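Ketgate Lint and Pill Remover, three months in

I bought the Ketgate in February, after the second sweater in a row came out of the wash looking like a sheep had slept on it. I should say up front that I don't trust this kind of gadget. My last two fabric shavers died inside a year, and one of them ate a hole in a cardigan first. So when the Ketgate box promised to "restore any fabric to like-new," I rolled my eyes and kept the receipt.

What you get

A shaver the size of a pear, a charging cord, a brush that sheds its own bristles, and a spare blade. No plug for the wall, just the cord. The manual claims 200 minutes on a charge. I have never gotten close. Mine slows down well before that, and a slow blade pulls at the yarn when it should be cutting it.

On sweaters

Fine. On a plain wool knit laid flat on a table it takes the pills off in a couple of passes, and I'll admit the sleeves look better. Acrylic is slower, and anything with a loose stitch makes me nervous. The guard has two heights, and the lower one is too low for anything I own.

On couch cushions

This is where the box gets carried away. It shows a whole sofa being done by a smiling woman with one hand. I did one seat cushion and had to empty the lint cup so many times that I gave up and got the vacuum.

On soft toys

The box also says "safe for plush," and I don't buy it. A shaver can't tell a pill from the fuzz that is supposed to be there. Something like a felt-type ketchup bottle is all fuzz, and the stitched lettering and leaf shapes on a label are just what a spinning blade would love to catch.
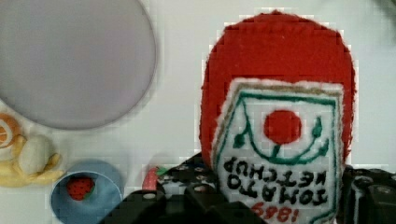 Noise and cleaning

Loud. Higher pitched than my old Horkdale, which at least hummed. Lint works its way in behind the blade and you need a small screwdriver to get at it, and the screw is already starting to strip.

Compared with the Horkdale

I paid 25 dollars for the Ketgate and the Horkdale was less. The Horkdale cut slower but had a deeper cup and ran off the wall, so it never faded on me halfway up a sleeve. If they still made it I'd have bought another one.

Would I buy it again

Probably not at full price. It's okay for sweaters if you go slow and keep it charged. For couches get something with a cord, and for toys use a damp cloth and your fingers. Three stars, and I'm holding on to the receipt.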